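Frequently Asked Questions: Household and Shop-Floor Chores by Machine

Residents, local employers and students write to us regularly with questions about whether machines can take over routine work. The answers on this page are reviewed each April. Questions on courses and fees are handled by the Admissions Desk.

Can I buy a robot that does general housework?

Not at present, in the sense most people intend. Machines that do one job, such as vacuuming a floor or mowing a lawn, are widely sold and work well within their limits. A single machine that clears a table, folds the towels and puts the shopping away without supervision is still a subject of research.

Why is a factory robot able to work all day when a kitchen robot cannot?

A factory robot normally handles the same part in the same position. The people who install it decide where the part will be, how it will be held and what will happen if it is missing. In a kitchen the items change from one hour to the next, and many of them are soft, thin or easily broken. Paper bags fold when pressed. Snack food breaks. Tongs are a tool made for the human hand, and a gripper with two fingers has to hold and squeeze them in some other way.

Which chores are closest to being practical?

Moving rigid items of known size between fixed places is the most advanced. Sorting and packing similar items comes next. Folding laundry has improved a good deal but remains slow. Serving and packing loose food is harder, and cleaning up after a spill is harder still.

How does a robot learn a chore?

There are several methods. In the one most often taught in our courses, a person moves a small leader arm by hand and a larger arm copies the motion. The motions and the camera views are recorded together, and a computer program is then trained on the recordings. The quality of the recordings matters a great deal – a hesitant operator tends to produce a hesitant robot.

How many recordings are needed?

It depends on the chore and on how much the objects vary. The teaching collection used in our introductory course holds 3,491 recordings across 18 chores. Students are advised not to draw conclusions from a chore with fewer than 48 recordings.
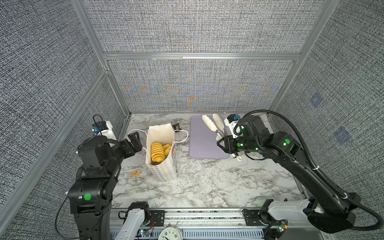
Department of Applied Automation – Citville Technical Institute

Why do the exercises use food and kitchen tools?

They present several difficulties in a small space. A spiral-cut potato and a portion of chips in a paper bag differ in shape and in how they respond to being touched, and the bag itself has a string handle that can move. Placing tongs on a cutting board gives the operator a tool to consider as well.

Should my shop invest now?

Employers are advised to begin with one repeated task and to time how long staff spend on it. Nkrumah Sarpong, who coordinates employer visits, can arrange a review lasting 2 hours at your premises. Firms in the Tridmont district may apply through the same form. The Department does not recommend particular suppliers.

Will these machines replace kitchen or warehouse staff?

The Department cannot predict employment. In the workplaces our staff have visited, machines have taken over portions of jobs, and people have continued to load, check and clean them.

May members of the public visit the laboratory?

Yes, by prior arrangement. Requests should be addressed to Maj-Britt Solheim at the Department office. Visitors under 18 must be accompanied by an adult.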